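Reading Romovside: the poetry exhibition kit from Stestia
Reviewed for the library programming newsletter, June

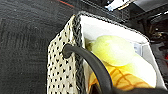

I've been burned by touring exhibitions before, so I read the Stestia brochure with one eyebrow up. Reading Romovside promises a "complete literary exhibition" on the poet Ilir Lazarević, delivered to your branch for $319. Our branch had it for 3 weeks.

You get twelve printed panels, a listening station and a booklet of poems with an essay by someone credited only as Kovačević. The panels are handsome and the colour has held up well. The text on them is another matter. Two repeat the same paragraph on his childhood almost word for word, and the years at the Erker press, when he wrote everything worth reading, get a single caption.

The listening station has two recordings. One is lovely, a slow reading of the harbour poems in his own voice. The other hisses so badly that most visitors gave up before the second stanza.

Is it worth the money? For a small branch with a bare wall and no curator, maybe. Attendance was fine, and a high school class stayed longer than planned. But I'd want to see the manuscripts, or decent facsimiles, before I called anything complete. Freight back to the depot is extra, and the brochure puts that on the last page in very small type.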